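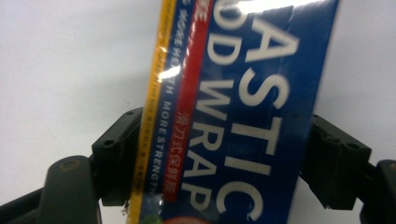
The blue box. Plastic food wrap, big white letters, "MORE HEALTH" down the side.

Shelf Week gallery, July

Quick page, sorry for the wait on this one. People kept asking in the hallway what we did with the pantry goods and where the baskets went. Short version: everything long and boxy now has a home. Long version below, such as it is.

Starting point was the pantry cupboard at the Barbosa building, third door past the copier. Wrap, foil, baking paper, snack cartons, tea, all in one heap. Yasaman Hosseinzadeh wrote it all up before we touched anything and got to 61 items, 6 of them open boxes of the same trash bags. So. Work to do.

Food wrap first – long box, slippery, never stands up on its own shelf, always ends up flat under something heavier. We tried it three ways. Flat on the bottom shelf (lost in a day). Upright in the door rack (fell out every time the door moved). On its side in a basket, title facing out, which is the one we kept. Big lettering helps a lot, you can read it from the doorway even when it's sideways.

Small print is worth a look too before you throw a box in a basket. The cutter on this kind slides and it's packed inside the box, so check before you tell everyone it's missing. Obed Lamptey spent a good part of the morning hunting for one. Different box, same story.

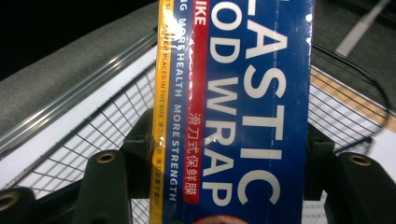 Anyway, rule we ended up with: one roll in use, one spare, no more then that in the kitchen. Anything extra goes to the Jokik closet upstairs with the paper towels. If you finish a roll, flatten the box and bring the spare forward. If you take the spare, put it on the list on the door. The list has a pencil on a string now. Please leave the pencil on the string.

Labels: plain white tape, black marker, front edge of the shelf. We had a label maker, Lolby brand, but the tape ran out at the second shelf and the refills are on order. Marker is fine. Yasaman's handwriting is better than the machine anyway.

Sorting order, for anyone doing their own floor:
Wraps and foils – lowest basket, long side front to back
Snack cartons – middle, standing on the narrow side
Tea and coffee – eye level
Anything with no date on it – out, or ask

Cartons on the narrow side was Obed's idea and it works. Takes up way less room and you can pull one without the rest sliding over. Leave a finger's width at the end or you will be digging.

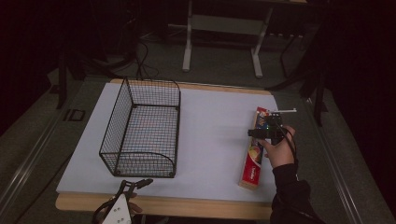 GINASIX PANTRY & SUPPLIES TEAM – Barbosa building, room 802

The black wire basket and the long red carton, the one with the orange and yellow fruit on its side. White board under them, pale wood table. Basket empty.

We like these baskets. Lower at one end, so you get your hand in without lifting things over the edge, and you can see through the mesh what's left. Put the low end toward you, the tall end to the back of the shelf. A couple went in backwards the first time round and had to be turned.

One warning, thin packets poke through the grid. Sauce sachets, tea bags out of the box, that sort of thing. Keep those in a cup or a lidded tub. Cartons are fine, wrap is fine.

Still to do: the spice drawer, the shelf over the sink, and whatever is going on behind the microwave. Second round of pictures when the drawer is finished, hopefuly before the end of the month. If your floor wants baskets, write to Yasaman or call extension 1054 before noon. Say how deep your shelves are – measure them first, the ones upstairs are shallower.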